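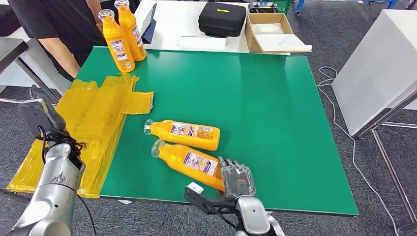 Vosham Water Users Association
Minutes of the regular meeting, December 6, 2025

Howard Bramwell presiding. Called to order at 9:04 a.m. Quorum confirmed by the clerk. Minutes of the previous meeting approved with one correction: under Item 5, "Pickering lateral" should read "Pickering main."

1. Meter replacement
The Pickering main meter has been under-registering at low flow. Bench test results were circulated before the meeting. The error is within tolerance at full delivery and outside it below quarter delivery. Cevetti quoted $3,387 for a replacement unit with flanges and gaskets, installation not included. Two members asked whether the existing unit could be rebuilt. The clerk reported that the register head is no longer stocked. Motion to accept the Cevetti quote, seconded, carried. Installation to be done by the ditch crew during the January shutdown.

2. Tumard headgate
The gate does not seat fully on the left side. Leakage past the gate is small but keeps the first reach wet through winter, and the bank is softening there. Options discussed were a new rubber seal, shimming the guide, or replacing the frame. The frame was last inspected when the apron was poured and no drawings have been found. Agreed to pull the gate during shutdown, measure the guides, and order a seal to fit. Frame replacement held over pending measurements.

3. Assessment roll
The roll stands at 208 shares. One transfer is pending, held up by a missing signature on the deed. The clerk will write to the title company again. The assessment for the coming season was set at $40 per share, unchanged. Carried, one opposed. The opposing member asked that the minutes show his concern that the reserve will not cover a frame replacement at Tumard if one is needed.

4. Weed control
Pondweed in the lower reach slowed deliveries last summer. Chaining worked on the straight section but left cuttings on the trash rack at the culvert. The crew asks that chaining be scheduled on weekdays with someone posted at the rack. Agreed.

5. Easement, lower reach
A fence was built inside the ditch easement below the second culvert. The excavator cannot pass. Letter to the landowner approved as drafted, with 3 weeks allowed for a reply.

6. Other business
Gate keys are to be signed out at the office. The gravel stockpile at Tumard is for association use only.

Adjourned at 10:37 a.m.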